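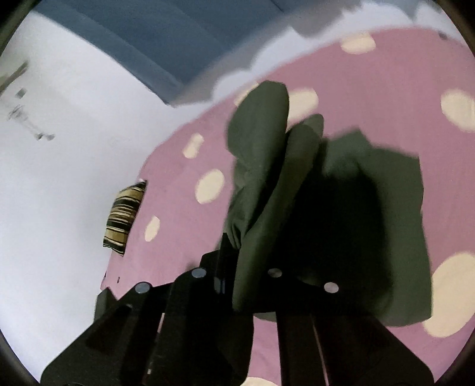 Folded green fabric on a pink polka dot bedspread.

Becerra Guest Rooms — Frequently Asked Questions

What time can I check in?
Check-in is from 3 in the afternoon. If you arrive earlier, you can leave your bags in the hall closet on the ground floor. It has a lock, and we give you the key.

And check-out?
Until 11 in the morning. In July we are usually full, so please respect this hour.

Do you change the sheets during my stay?
For stays of more than five nights we change the sheets and towels one time, in the middle. You can ask for a change sooner, the price is on the paper in your room.

Can I wash my clothes?
Yes. The washing machine is in the basement and it takes coins. One wash is 50 minutes. Please do not start it after 10 in the evening, the room above it is a bedroom.

Is there an iron?
There is one iron for each floor, in the cabinet next to the bathroom. Please do not iron on the bed. We had already one burned mattress and we do not want a second.

How do I pay?
By card or bank transfer. We ask for the first night when you book and the rest when you arrive.

Can I cancel?
You can cancel without cost until seven days before arrival. After this we keep the first night.

Is breakfast included?
No, but the kitchen is open for all guests and coffee is free. The bakery on the corner opens at 7.

Where can I park?
On the street behind the house it is free. The front side is only for residents — the fine is high and we cannot pay it for you.

Do you accept pets?
Small dogs, yes, if you tell us before. Cats we cannot accept because of my allergy.

I forgot something in my room. What now?
Write to us with your room number and what you are missing. We keep found things for three months. We can send them by mail if you pay the postage.

Who do I contact with other questions?
Hendrik Meijer, by the contact form. I answer in the evening, mostly the same day.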